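Your Robot Stopped Inside a Computer. Now What?
How to recover from a protective stop in a tight space without turning one fault into three

Posted Monday, May 11, 2026

Sooner or later every teardown cell produces the same quiet moment. The arm goes down into a PC, something touches something, the controller throws a contact fault, and the whole thing freezes with its hand in the cookie jar. The screen offers you a large, friendly button marked Resume. Leave it alone.

I learned this on our Cosholm cell, which takes apart office desktops and runs on a Pranau controller. My first response to a contact fault was to clear it and press Resume. The arm picked up exactly where it had left off, which was pushing on a drive cage, and it pushed harder. The controller's log recorded the event as "recovered."

Before you start

You need the teach pendant, a flashlight, a plastic pry tool, and a fresh copy of the fault log. If your shop requires lockout for hands inside the cell, and it should, have the lock with you too. Walking off to find it is how people talk themselves into skipping it.

Step 1. Stop everything properly

A protective stop is a pause with good manners. The drives may still be holding torque, and the program is still loaded and eager. Press the E-stop, confirm on the pendant that drive power is off, and save the log before you clear anything. Pranau keeps the last 100 entries, and a joint that chatters against its limit can fill that while you're looking for a pen.

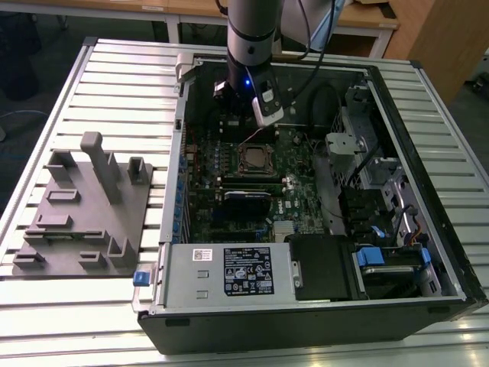 Contact faults in a PC case nearly always come from the approach path, so look there before you blame the gripper. A case is a box full of things that are almost tall enough to matter. Get your head down level with the rim and check what rises above the board on each side of the wrist. On a Dell tower laid on its side like this one, that means the gray latch bracket sticking up at the edge and the drive cage on the right, with its plastic clip on top. Both are easy to leave out of a collision model, and I speak as the person who left them out. Then follow the cable that runs alongside the arm, all the way along its loop. A snagged cable gives you the same fault code as a collision, and the arm will cheerfully try to tow the computer if you let it.

Step 2. Decide which way is out

The way out is usually straight up. Tool coordinates will betray you here: if the wrist is tilted, "up" in the tool frame is sideways into the cage. Switch to base coordinates, read the screen, then read it again. If the gripper is holding a part, work out whether that part is still attached to anything.

Step 3. Back off slowly

Everyone's hands come out of the cell. Restore power, set the speed override to 10 percent, and jog up in single steps of 9 mm or less. Watch the joint torque after each one. If it climbs, stop, power down, and find out why. Once the lowest point of the gripper clears the rim of the case, keep going for another 14 steps. It's dull, and I have never regretted it.
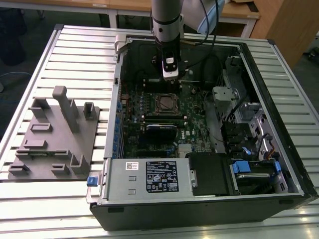

Gripper over the upper part of the board, CPU socket just below and drive cage to the right. Jog in base coordinates only.

Step 4. Find the damage

With power off and the lock on, check the fingers for play and the cable jacket for nicks. Use the pry tool on any wire you need to move. If the case shifted on the table, every taught point inside it is now fiction, so re-seat it and run the locating routine again.

Step 5. Fix the path

Add a waypoint above the case and make the final descent vertical. Put the brackets and clips in the collision model as plain boxes, a little oversized. The Engate plug-in will offer to "optimize" your new waypoint away to save cycle time. Decline. It will ask again after every update.

Run the new path with the case removed, then with the case in place at 10 percent, then at working speed. If it faults again at the same height, go back to Step 1 and suspect the cable. The contact threshold settings are covered in the Fallahi gripper setup page. Please don't raise the threshold until the fault goes away. I tried that as well.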